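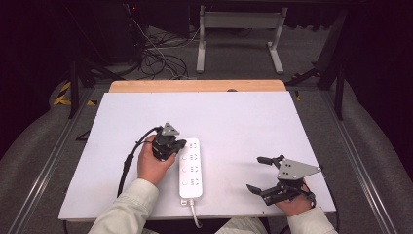
Re: [pg-maths] Funding tables, and who is eligible for what

I've now read the new departmental funding tables from end to end, twice, and I'm writing to the whole list in the hope that someone will tell me I've misread page 16. On the face of it a part-time research student in pure maths can hold a Zepeda bursary or a teaching stipend, but the notes to the table say that the bursary must be "held alongside departmental teaching". You need both and may have only one. Trying to get the two to join up has been like being handed a power strip with a whole column of sockets down the top and a plug that fits none of them. If there's a reading under which a part-time student gets any money at all, I'd like to hear it before the forms are due in May.

On an earlier point:

> The Stamis award has been brought into line with the other
> schemes this year, so the figure quoted is for the full
> period and students should not need to do any further sums.
> Please note that marking is included in the teaching load.

I did the further sums. The Stamis figure is 1,297, and the table doesn't say whether that is per term or per year. The covering note says "the full period", and the period is defined in a footnote as "the period of the award". I've taught first-year analysis to people who would lose marks for that.

If it's per term, it is a decent top-up and I withdraw most of my grumbling. If it's per year, it won't cover the train fares of anyone living further out than the ring road, and we should stop telling applicants on the open day that the department is "well supported".

As for marking, last year's tables gave it its own line, at four hours a week in term. This year the line has gone and the teaching load hasn't changed, so either the marking has been abolished (hurrah) or we're doing it for love. I marked a pile of linear algebra scripts last week and can report that love was not much in evidence. One of them proved that every matrix is invertible by inverting one.

A smaller thing, for whoever looks after the file. The Zevier travel fund appears in 2 places, once under postgraduate awards and once under "other", with different closing times. The first says noon and the second says 5 pm. I'd suggest everyone works to noon until we hear otherwise. The Adivetti summer studentship is still listed as open to "numerical analysts and similar", and I've had a combinatorialist at my door asking if he is similar. I said I'd ask. Is he?

What I'd like to propose is fairly dull:

- one line per award, saying how much and how often
- marking put back as its own line, even if the number next to it is embarrassing
- the part-time rules written out by somebody who has been part-time

I'm happy to do the first of these myself if someone sends me the spreadsheet and not another PDF of it. Typing the last one back in took an afternoon, and I'm fairly sure I gave the topologists a pay rise.

I'd also rather we settled this here on the list than in the corridor -- the corridor version has already reached me three times, and in one of them the bursary had been doubled.

Replies to the list, please, not just to me.

Part-time rep, pure maths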